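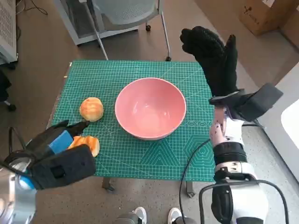
Georges Dabbas opens the bakery on Kavmont Street at 5, but the dough has been going since the night before. He took over the lease in March, after two years of selling rolls from his sister's kitchen.

"I wanted a shop with a window," he said. "People buy bread they can see."

The shop is called Chamoun, his mother's family name. It sells plain rolls, a sesame loaf and a few sweet pastries. On a good morning he bakes 144 rolls and they are gone before lunch.
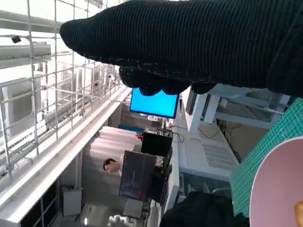

Dabbas learned the trade at Getus, a larger bakery across town, where he worked nights on the ovens. The pay was fair. He left when the shifts got too long.

"I never saw my kids. Now I see them at 2 in the afternoon and I'm half asleep, but I see them."

Flour is his biggest worry. The price went up twice this spring, and he has kept the rolls at the same price so far.

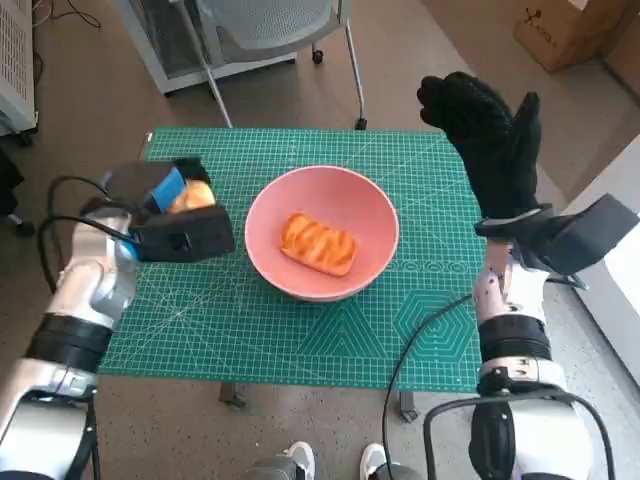
He has no plans for a second shop. He would like to hire one more person for the counter and bring back the apricot pastry, which he dropped when the fruit got too expensive.

"Ask me again in the fall," he said.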